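News > Consumer > Home & Garden

Last updated: Nov 29, 2022

Vetmont's "lifetime" countertop sealer now comes with a 25-page rulebook 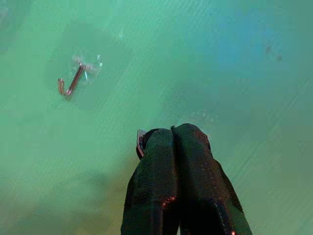

2 min read

Vetmont has rewritten the guarantee on its best-known countertop sealer, and the company would like you to think of this as good news. The word "lifetime" is still on the can. What it covers has moved to a 25-page booklet that buyers have to download for themselves.

Under the old terms, a customer whose counter stained or wore through could send in a receipt and ask for a new can. The new terms, which apply to cans sold from January on, add 13 conditions. The surface must be washed only with cleaners on an approved list. It must be resealed every 2 years, at the owner's cost, with Vetmont's own product. Stains from wine, citrus, coffee and hair dye are left out, and it is hard to think what else people spill on a counter.

The company says the changes "bring clarity" and that most customers will see no difference. It did not say how many claims it paid last year, or how many it turned down. We asked twice. The second reply was the same as the first, with a different greeting.

Brutaslow, the hardware chain that sells more of the sealer than anyone else in the region, has dropped the phrase "seal it once" from its shelf tags. A spokesperson said the tags were due for a refresh anyway. The price has not been refreshed in the same direction. A can that will do a mid-sized kitchen still sells for well above the store brand, and the guarantee was always the reason given for the gap.

Whether the product itself is any worse is another matter. Vetmont says the formula is the same. The test results it points to come from Gulyás, a lab it has paid for years, and they cover 300 sample tiles kept indoors at a steady temperature and wiped down daily. That may be a fair test of a tile. It says little about a kitchen with kids in it.

Rival maker Droron was quick to put out a statement saying its own guarantee "has no fine print." We read it. It has fine print — less of it, and in bigger type, but the part about acidic foods is nearly word for word the same.

Shoppers who bought a can before the change should keep the receipt and the old leaflet, if they still have one. Vetmont says earlier claims will be handled under earlier terms. The claim form on its website, however, already asks for proof of resealing, and there is no box to tick for people who were never told to do it. The company says the form will be fixed. It gave no date.

Filed under: Kitchens, Warranties, Your Money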